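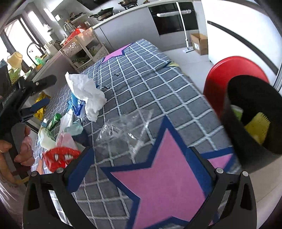 ## What we were trying to find out

Okay, so our project started as an argument. Ermira said picking up a messy kitchen floor is fastest if you just grab whatever is closest to you. I said it's faster to go by type, so all the wrappers first, then the bags, then anything hard like a bottle. We couldn't settle it, so Ms. Granström told us to write it up as a proper project and here we are!

## The floor

We used the big gray rug with the white grid and the pink stars. I love that rug (it has little bird shapes on it too) and the grid ended up being super handy, because you can say "the wrapper by the big star" and everyone knows which one you mean.

For trash we went for the kind of stuff that really lands on a kitchen floor:

- a crumpled tissue
- plastic bags, including a clear one, a white one and a pink one
- wrappers, like the blue and white one, the gold foil one and the red package with the fangs on it
- a small green bottle
- a pale teal cloth, which isn't trash at all, but cloths end up on the floor at my place constantly

The bins were the red one with the round top and the black one, both on the right side of the rug.

## How we did it

Zane kept time on his phone and Ermira and I took turns. Two rounds each, one round her way and one round my way. We put everything back in more or less the same spots between rounds, which took longer than the rounds did, and I'd plan for that next time.

Our rules were simple. One thing at a time, no scooping, and if you drop it you pick it up again with the clock still running.

## What happened

My best round was 202 seconds and it was Ermira's method, ugh. Going by type sounds smart, but you keep crossing the rug to get one lonely wrapper on the far side and then coming all the way back. My slowest was 409 seconds, going by type, and a lot of that was me standing there deciding whether foil counts as a wrapper.

The clear bag was the worst thing to deal with either way. It's so hard to see against the grid! I missed it once and Zane had to point. The bottle was easy, and so was the tissue.

## Stuff I'd change

- Put one bin on each side of the rug. I think that would help my method a lot (I'm not giving up on it).
- Decide what foil is before starting.
- Get more people to try it. Nantana wanted a turn but we ran out of time.
- Use a separate basket for the cloth so it doesn't go near the bins.

Ermira is writing the part with the time charts, so look for that in her half of the report.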